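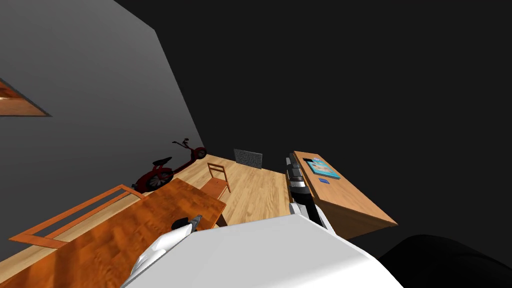

Before the Spring Meeting: Please Check Your Toolbox

Dear members of the Hornov Repair Circle,

In March we start again with our open evenings, and this year the subject is loose furniture. Last year many visitors brought chairs, and almost every chair had the same illness: a screw which was turned too many times in a hole that became too big.

Na-rae Wang will show how she fills such a hole with glue and thin pieces of wood. She learned this from her uncle, who repaired school benches for 32 years. You must let the glue rest overnight, so please do not promise your neighbor that he can sit the same evening.

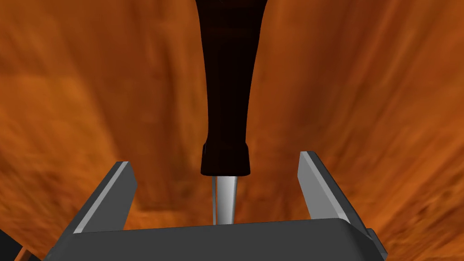 A worn screw is often the fault of the wrong tool. If the tip is too small, it slips and eats the slot. I also advise to look at the handle. One with a narrow waist and a wide collar at the lower end, as on this dark screwdriver, gives the fingers a natural place to stop when you push. Barnabás Boros prefers the straight kind and we have argued about it for two winters.

The evening costs 5 euros, tea is included. Bring your own chair, but not more than one. 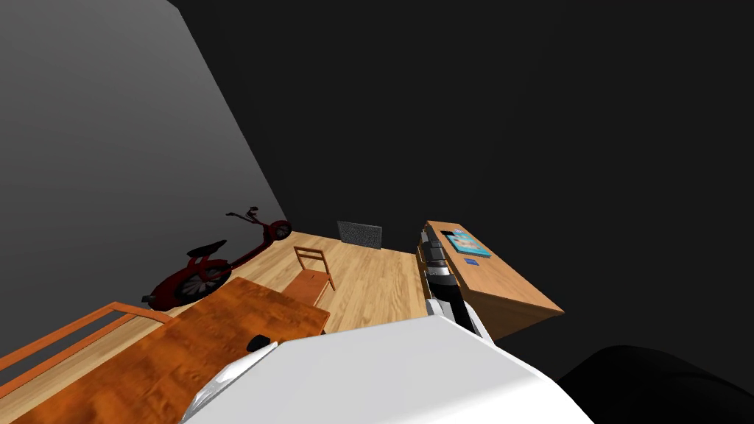 Dark red scooter by the gray wall.

We still look for a person who understands upholstery. Thanasis Xenos can do simple seats, but springs he does not like.

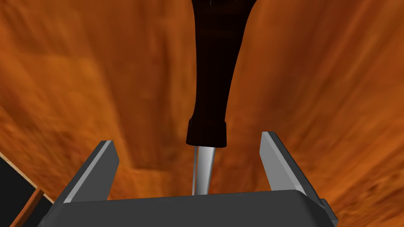
Dark handle, silver-gray metal, orange-brown wood.

Please write to me if you want a place.

Vignesh Arumugam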